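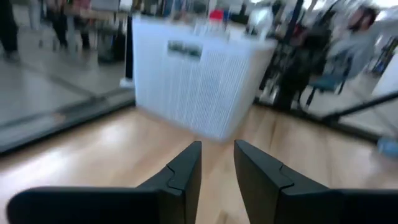 Flat work: surfaces and containers for sorting household cloth

Cloth is awkward to put away. It has no fixed shape, it hides its own edges, and a heap of it gives little indication of how many pieces it contains. Most advice on laundry concerns washing and drying. The stage between the dryer and the cupboard gets a paragraph at best, although it takes up most of the handling time in many homes.

The workroom at Pronlow was fitted out for that stage. The floor is a pale wood-grain finish with a slight gloss. A white counter with finely ribbed faces stands on it, near a large glass panel. Gloss floors have one practical drawback in a room where textiles are handled: reflected light makes pale lint hard to see until it has collected along an edge. A matt finish shows it sooner. Ribbed faces hold dust in the grooves and should be brushed along the line of the ribs, then wiped with a barely damp cloth.

The tabletop

The table is where the sorting is done, and its surface matters more than its size. The top at Pronlow is 1,892 mm long and 31 mm thick, finished with Cerkatine, a hard oil supplied in matt and satin. Wood strips joined edge to edge stay reasonably flat provided both faces are sealed. An unsealed underside will take up moisture from the room and the top will cup.

Friction is the other consideration. Cotton drags slightly on oiled wood and stays where it is put. On glass or high-gloss laminate the same cotton slides, and a fold that was square at the start will be out of true by the third turn. Polyester blends slide on almost anything. For these a cotton blanket under the work is the usual remedy, with the overhang tucked beneath so that it does not travel.

Paper is best kept off the table altogether. Where it has to be there, a flat pile near one side does least harm. Printed covers can mark light fabric if the fabric is damp.
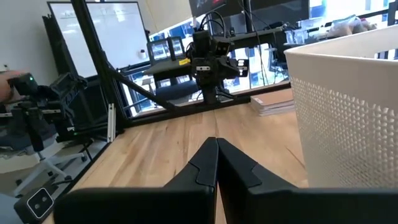 Tall container with a pattern of raised dots or holes, papers stacked alongside.

Open and closed sides

Containers for cloth fall into three groups: wire, perforated and solid. Wire gives the most air and the least protection. Cut ends snag loose weaves, and knitted items should not go into a wire basket without a liner. Perforated plastic is kinder to fabric and easier to wipe, but lint gathers in the holes and has to be brushed out from the inside. Solid-sided tubs are suitable only for cloth that is fully dry.

Height is often overlooked. A deep container on a tabletop obliges the user to lift each piece over the rim, and the lower layers are reached only by disturbing the upper ones. The Cernby range keeps its table baskets low for this reason and reserves the taller pattern for the floor. The Amundsen pattern is deeper, with a rolled rim that is comfortable to carry but takes up room on a shelf.

Placing the basket at a far corner leaves the middle of the table free for folding. Right-handed users generally prefer it on the right. Other items should be kept to the opposite side, where they will not be caught by a trailing hem. 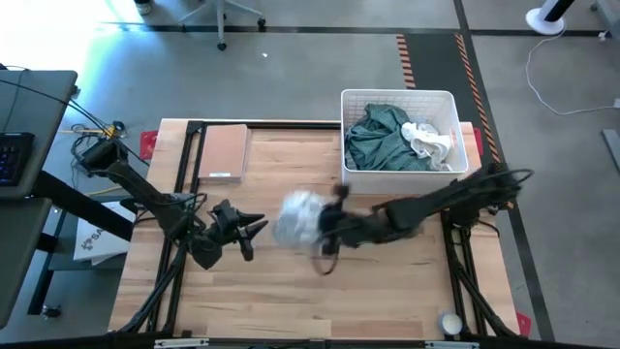
Wire basket at the corner, with green and white cloth inside and a wooden board across the table.

Sorting before folding

The sequence is simple. Empty the basket on to the table a few pieces at a time, separate by size, and fold the largest first. Large pieces need the whole top. Once small folded items have been laid out there is no room left for a sheet, and they end up being moved twice.

Prints help. A bold or evenly repeated pattern gives the eye a line to follow, so a fold can be squared without measuring. Plain white cloth offers no such guide. Find a corner, run a hand along the hem to the next one, and work from that edge.

Dark fabric should be kept apart from white until both are folded. The concern at this stage is fibre transfer, which is worst with new cotton. A small card laid with each group saves unfolding pieces later to see what they are. Pencil is the safest choice, as some inks transfer to cloth under pressure. 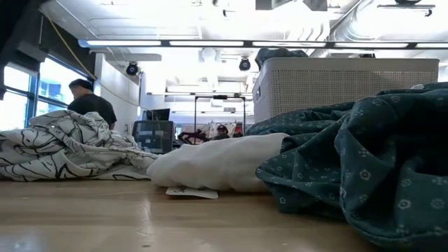 Patterned, plain and floral cloth on the table, with a perforated laundry basket behind.

Leave 80 cm clear along the working side of the table, enough to step back with a sheet held at arm's length. Oiled tops should be recoated when water stops beading on the surface, and left overnight before cloth goes back on them.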